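Woo-jin Yeom had posted a video every day for 40 days, and the one that got noticed was the one where he dropped the eggs.

He was seventeen. He lived in Brendstead, over the dry cleaner's, and he filmed himself cooking his grandmother's recipes with the sound turned off and a caption at the bottom. Most of the videos got 60 views. His cousin in Trarnlow said that was fine for a beginner. The egg one had passed all the others by lunch.

At school a boy from the swim team said, "You're the egg guy." Woo-jin said he was. The boy seemed pleased and went to class.

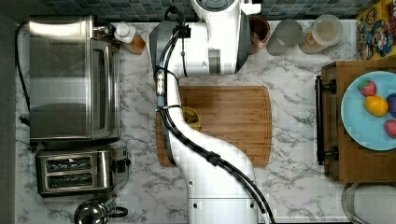

## November

A company called Dukoswood wrote to him. They sold phone stands. They would send him two stands if he would drop something else.

He showed the email to Mr. Ó Briain, who taught media and had once worked on a local weather show. Mr. Ó Briain read it twice on the classroom computer.

"Do you need a phone stand?" he asked.

"I use a cereal box."

"Does the cereal box work?"

"It leans a little."

Woo-jin said yes to the stands. That night he made soup, and when it was done he held the bowl over the floor for a while with the phone running. His grandmother came in for her glasses. She looked at him and then at the bowl.

"Is that for me?" she said.

He gave it to her. She sat down at the table and ate it in her coat and told him it needed salt. Then she told him about a bus she used to take to work, and a driver who sang, and how she had gotten off three stops late one morning to hear the end of the song. He forgot the phone was on.

## Posting it

He left the sound in this time. He cut the part where he held the bowl over the floor, then put it back.

By morning it had 60 views. Dukoswood wrote to ask when the real one was coming. His cousin wrote, "What song was it?"

He went into the kitchen to ask.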